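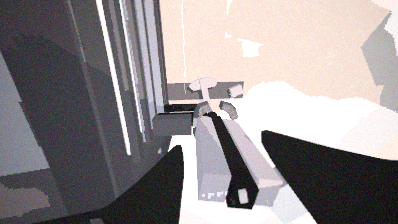
My chocolate glaze has gone dull on me again and I'm hoping one of you lovely lot can put me right before I do it for my sister's birthday on Thursday. It's the dark sort, made with black cocoa, cream, sugar and leaf gelatine, poured over a frozen mousse cake. In the pan it looks gorgeous, thick and shiny like paint, and then I pour it and go and make a cup of tea, and by the time I've drunk the tea it looks like a school blackboard. What I'm after is a shine like the one on that dark grey panel at the top, where you get a long bright white streak of light with a thinner one beside it, and mine doesn't give me so much as a glimmer. I'm using 345g of sugar and 187ml of double cream, straight out of Raelene Trevaskis's book, and I've followed her to the letter (apart from the vanilla, I'd run out). Any ideas gratefully received, and sorry for going on!

Posted by puddingmarjorie

Search the boards Go Advanced search

Baking & Desserts > Icings, Glazes and Fillings

saltyspoon wrote:
Oh Marjorie, I do feel for you, I've had more dull cakes than I care to remember. How warm is it when you pour? I used to go in far too hot because I was frightened of it setting in the jug, and it ran straight off and left a thin mean layer with the cake showing through. Now I let it sit for 20 minutes with cling film pressed right down on the top, then give it a very gentle stir and pour. It's made a world of difference, though I still get a bald patch round the bottom edge more often than not.

Bredino_Ken wrote:
I'd look at the freezer before the pan, myself. If there's frost on the mousse when the glaze goes on, you'll never get it to shine. Wipe it over quickly with your hand, just the once, and pour straight away. I learnt that from a chap at the Junent bakery years ago when I did Saturdays there, and he turned out dozens of the things every week and they all looked wet as anything.

saltyspoon wrote:
I don't get on with the hand wiping, Ken, sorry! I tried it at Easter and left fingermarks, and they came through the glaze as clear as you like. I'd sooner unwrap it at the last second and not touch it.

Bredino_Ken wrote:
Warm hands, that'll be. Mine are like ice all year round, my wife complains about it.

puddingmarjorie wrote:
Thank you both. I've been taking the cake out and leaving it on the side while I fuss with the jug, so there may well be frost on it by the time I'm ready. I also put the finished cake back in the freezer overnight last time, is that a bad thing?

thelmas_tins wrote:
Back in the freezer is fine if it's boxed, but it'll look misty when it comes out and you mustn't dab at it, let it come round in the fridge. I'm going to be awkward and say I think it's the recipe, though. I've got the Trevaskis book too and I love it for the sponges, but her glaze has always come out flat for me. I swap a good half of the sugar for liquid glucose (I get the Pemlow one, in the squeezy bottle) and use 3 leaves of gelatine, soaked in very cold water and squeezed out well.

saltyspoon wrote:
Can't agree there, Thelma, hers is the one I use and it shines beautifully. I do use the Londoño cocoa and sieve it twice, mind you.

thelmas_tins wrote:
Well, there you are, I only sieve the once. I'm still sticking with my glucose.

puddingmarjorie wrote:
I haven't been sieving at all!! Right, I'm doing a little practice one tonight in a loaf tin, sieved, with the cling film, and straight from the freezer. If it goes dull I'll try Thelma's glucose tomorrow. Ken, I'm afraid I have warm hands as well.

Bredino_Ken wrote:
Hold a bag of peas first. Let us know how the loaf tin one comes out.

Contact the moderators | House rules | © The Pudding Boards | Back to top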